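Thursday, October. Bench 2, wet side.
Soil settling series, batch from the Mangubat plot

Repeat of the texture test, because the first set gave clay readings that did not agree between duplicates. Same soil, sieved again by Rosalinda. Clear rack and glass kept on black cloth for reading the layers; the boundary between silt and clay is too faint against the white bench.
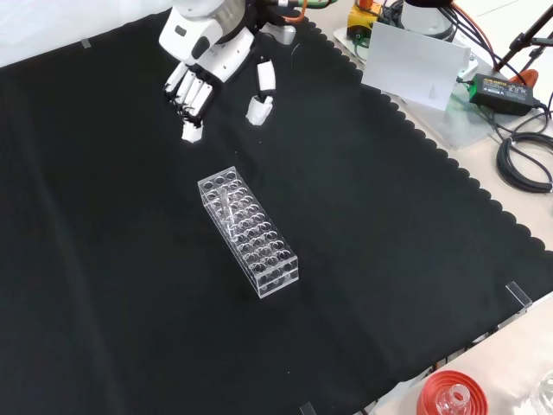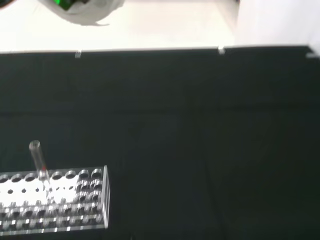

Procedure as run
Soil dried overnight and passed through the 2 mm sieve. Dispersant made up fresh, 937 mL total after the top-up (Jomar overshot 800 and we scaled the salt to match). Each tube gets soil to the first mark, dispersant to the second. Stopper, shake for 20 minutes, stand upright. Sand line read at 40 seconds, silt line at two hours, clay left until Monday.

Readings so far
Sand line is sharp in all tubes. Duplicates agree within 1 mm, better than last time. Silt line is usable in A and B. C has a fluffy layer on top that I take to be organic matter; Kenneth thinks the dispersant was weak. No way to tell from this run.
Sand fraction for A comes to 84 percent of settled height at two hours. That will drop once the clay is down. Do not copy it into the summary sheet.

Problems
Bronitz stoppers leak when shaken flat. Switched to the older rubber ones halfway through, so tubes D and E lost a little liquid. Marked in the log.
Wax pencil comes off in the dispersant. Use scratch labels.
Timer on the shaker runs slow. Timed by wall clock instead.

To do
Read clay lines Monday, same person, same lamp.
Rerun C with a peroxide step first. Ask Maribeth whether the fume hood is free.
Order stoppers, not Bronitz.
Ariel wants the depth of each sample noted next to its letter. Field sheet is still in the truck.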